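Bench Rules FAQ: Two-Arm Drink Station, Brondudley
Last update June 18, 2024. Replaces the old sheet taped to the door.

Who has to follow these?
Everyone who runs the station. Brondudley staff, Ojala people on loan, visitors with a login. Hisurik software users too, even if you only press start.

Is this a safety standard?
No. House rules. The risk assessment is a separate file and it wins if the two disagree. Ask for it before your first run, read it, sign it.

What goes on the table?
Paper first, laid flat, table edge showing. Then only what the task card lists. No phones, no coffee, no spare tools on the paper. Wrinkles near the glass = relay the sheet. Creases out at the edge are ok.

Where does the glass go?
Middle of the paper, standing on its foot. Ice bowl to one side with room for a gripper to come down between them. Check the rim for chips with your eyes, not your finger.

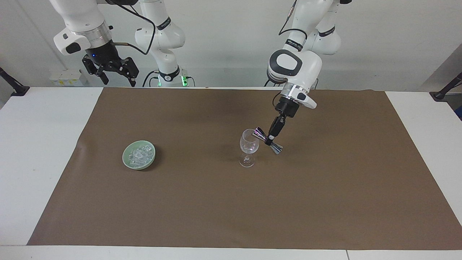
Jigger held at the waist, next to the rim. Bowl well off to the left.

How should the jigger be gripped?
By the narrow middle. Never by a cup, it slips and the rim gets dented. Default force preset is 2. Don't go up to 3 without asking, and set it back after.

How close can it get to the glass?
Near is fine, touching is not. If you hear a clink, pause and look at the glass before you resume. Log it even if nothing broke.

Can both arms be loaded at once?
Yes, if the task card says two-arm. One holds the jigger, the other brings the ice. Keep them on opposite sides of the glass. No crossing over the top of it, ever. Slow speed whenever both grippers are full.
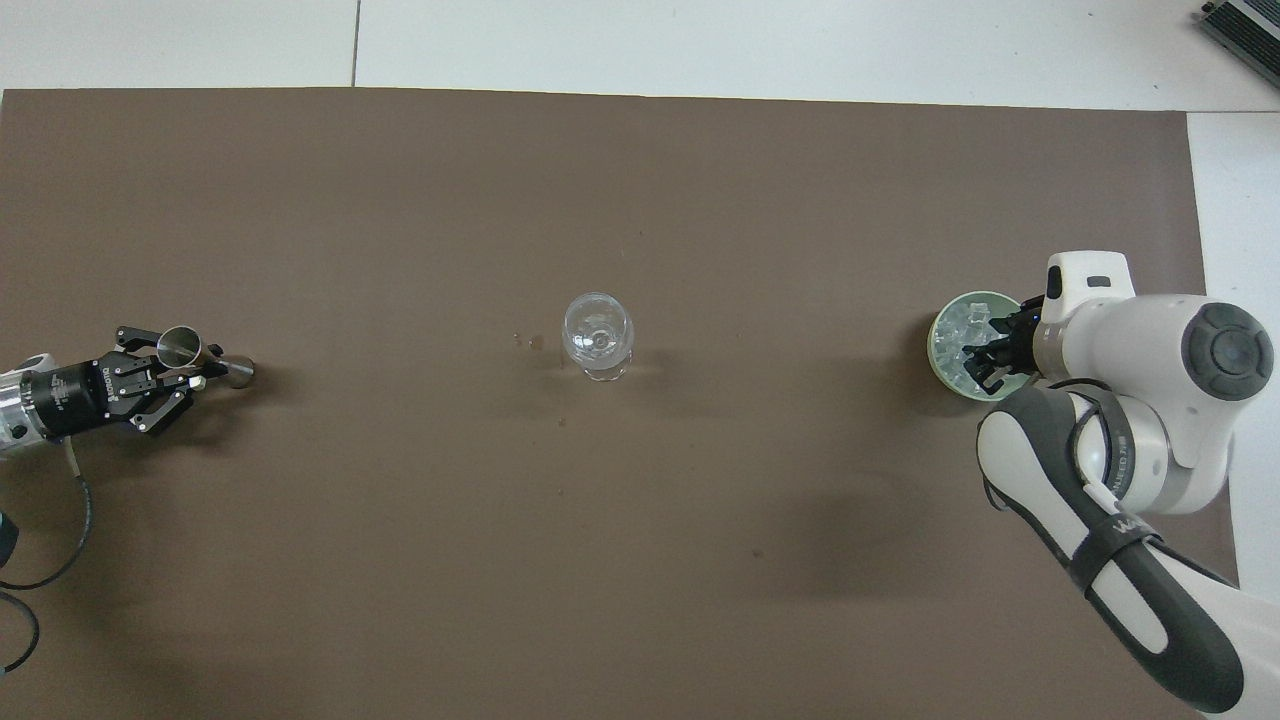

Cables
Leave slack at the wrist, enough for a full turn. Not so much that the loop can catch a stem. Look at it before every run, it moves. If a cable is dragging toward the glassware, stop and re-clip.

Real ice or fake?
Whatever the card says. Real ice gets swapped between runs and the paper gets checked for water. Don't mix the two in one bowl, we had to throw out a whole afternoon of logs over that.

A piece of ice fell on the paper. Now what?
Pause. Both arms stopped, then reach in. Do not grab it while an arm is "just hovering". Note the drop in the log, we keep those runs. File 73 in the Endberg archive is a good one to copy for wording.

What does the idle arm do?
Goes up and stays up, clear of the bowl and glass. Fingers open. Idle means parked, not safe, so hands stay out untill the program is stopped.

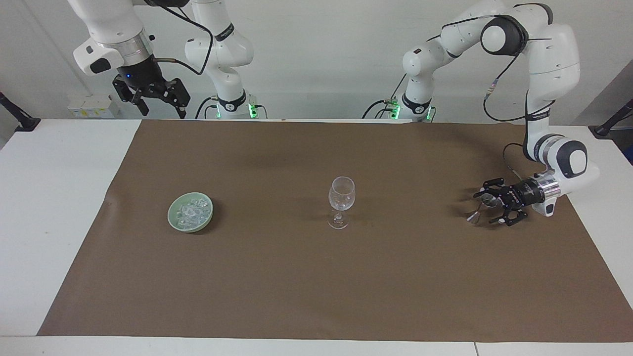

One gripper low beside the glass, the other parked high.

Green lights at the base, so I can reach in?
No. A light is not a permission. Stop the program, say "stopped" out loud, wait for the second person to say it back.

Do I need a second person?
Yes for anything with glass. They stand by the stop button and dont do email.

Log numbering?
Carry on from the last entry. Current sheet starts at 1,053. No skipping, no reusing numbers from deleted runs.

Something missing here?
Write it on the back of the log sheet. Gets added in the next update.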